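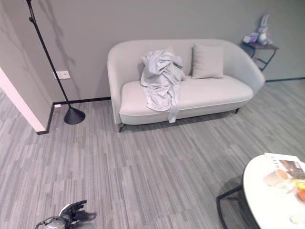 We got to the Plumidach mill just after nine, in proper August drizzle, and I was already happy because you can smell the wool from the bus stop. Open day only comes once a year and Wing-sze Chien had been on at me to go since the spring!

The tour starts in the sorting loft, where fleeces are graded by hand. Po-yen Yuen has been doing it long enough that he talks to you the whole time and never looks down. He let us feel the difference between a shoulder and a britch (the back end - coarse, and full of bits) and I could have stayed there all morning.

Then down to the carding room, which is LOUD. They hand out ear defenders, and you need them. The big carder has 262 rollers, every one with its own brass number, and the wool comes off the far end like mist. Next door is spinning, then the dye house, where Ching-wen Ho was lifting skeins out of a green bath so dark I took it for black until she held one up to the window. The mill gets through 4000 litres of water on a dyeing day, all of it from the stream behind the yard, and it goes through reed beds before it's let back in.

Lunch was soup and a cheese scone in the old engine house. Get there before half twelve, the scones go fast.

The afternoon was weaving, my favourite. There are two looms from the old days still working, and a pattern book with 800 samples that you're allowed to leaf through if your hands are clean. I found a herringbone very like my gran's winter coat and got a bit wobbly about it.

I came home with three cones of seconds yarn and a leaflet for the beginners' weaving day. Wing-sze has already booked us both on.

Related visits
Wistano paper works: an afternoon among the vats
Up the clock tower at Medau
Kong pottery fair, wet but wonderful

Contact | © Pin-yu Kwan | Back to top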